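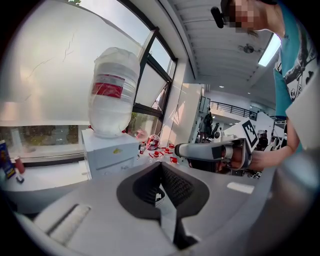

P. Chaturvedi

3. Sound sources and measurement conditions

3.1 Rooms

The measurements reported in this section were made in the two reading rooms of the Pomitz study building. The rooms have the same floor area and ceiling height but differ in finish. The north room has carpet tile, a suspended absorbent ceiling, and fabric screens between seating groups. The south room has a sealed hard floor and painted plaster, and its only absorption of note is the book stock along the inner wall. Both are served by the same air handling plant, which runs at a fixed rate during opening hours and drops to a lower rate in the evening. All values given here were taken at the daytime rate unless stated otherwise.

Seating in both rooms is at shared tables. Users choose a seat on arrival and may move freely. In an earlier round of interviews, users of the south room described a steady hum that was easy to ignore while they were reading and hard to ignore when they paused. Users of the north room mentioned voices and door noise more often than hum. The difference could not be explained by the air handling plant alone, and the present study was set up to test whether equipment standing on the tables contributes to it.

3.2 Tabletop sources

Small pieces of equipment with vented housings are now common on work surfaces in shared rooms (Figure 1). Three features of such sources matter here. The housing stands directly on the surface, so that vibration can pass into the tabletop. The openings usually face the user or one side, which makes the radiated sound directional at higher frequencies. The distance to the nearest seated listener is also short, often less than an arm's length, and room absorption then has little effect on the direct sound.

Figure 1. Box-shaped device with a vented front on a curved tabletop.

Two source types were used in the measurements. The first was the Momero desktop unit already present in both rooms. The second was the Zanik reference source, a small fan in a rigid box, which was built for this work and can be run at a fixed speed. The reference source was included because the Momero units change speed with load, and a repeatable signal was needed to compare positions on the table.

Each source was tested in two mounting conditions. In the direct condition its feet stood on the bare tabletop. In the isolated condition a soft foam pad was placed between the feet and the surface. The pad was cut slightly larger than the base and was replaced when it showed a permanent set, as a compressed pad gave results close to those of the direct condition.

3.3 Procedure

Sound pressure was recorded at ear height for a seated adult, with the microphone above the front edge of the seat and pointed at the ceiling. An accelerometer was fixed to the underside of the tabletop with wax. Recordings were made with the room empty of users, the doors closed, and other equipment on the table switched off. A background recording was taken before and after each run. A run was discarded if the two background recordings differed by more than the repeatability of the meter. Most discarded runs fell on Friday, when deliveries were made to the yard below the south windows.

A total of 164 runs remained after this check. They were divided evenly between the rooms. Band levels were corrected for background in the usual way, and bands in which the source did not rise clearly above the background were marked as not resolved and left out of the averages.

User judgments were collected separately in August. Seventy users completed a short form at the end of a normal visit. The form asked them to rate the general noise of the room, the most noticeable single sound, and the extent to which that sound had disturbed their work. The form did not mention equipment. Seat location was recorded by the user on a floor plan. No attempt was made to control for time of day, and the evening hours are underrepresented.

3.4 Results

In the direct condition, both sources produced a clear peak in the band centered on 100 Hz. The peak appeared in the accelerometer signal as well as in the sound pressure signal, and its height depended on where the source stood. It was greatest near the middle of an unsupported span and smallest directly above a leg. Above this band the accelerometer signal fell quickly, and the sound pressure was controlled by airborne radiation from the openings.

The isolated condition lowered the peak in both rooms. It had no consistent effect at higher frequencies. Turning the source so that its openings faced away from the listener had the opposite pattern, with a reduction at high frequencies and no measurable change in the peak. The two measures therefore act on different parts of the spectrum and can be combined.

The effect of the room was smaller than expected. At the nearest seat, levels in the north and south rooms differed by roughly 2 dB, and the difference grew at seats farther along the table as the reverberant field became more important. Hum was nevertheless named as the most noticeable sound far more often in the south room. One likely reason is that the absorbent finishes of the north room do little at low frequencies, while speech from neighboring tables remains audible there and masks the hum in part. The data do not allow this to be separated from differences in how the rooms are used.

Disturbance ratings were not related to the overall A-weighted level. They showed a weak relation to the level of the low-frequency peak after correction for background. Because seat location was reported by the users themselves, errors of one seat position are to be expected, and these would tend to weaken any relation of this kind. Section 4 examines the effect of tabletop thickness and support spacing on the height of the peak.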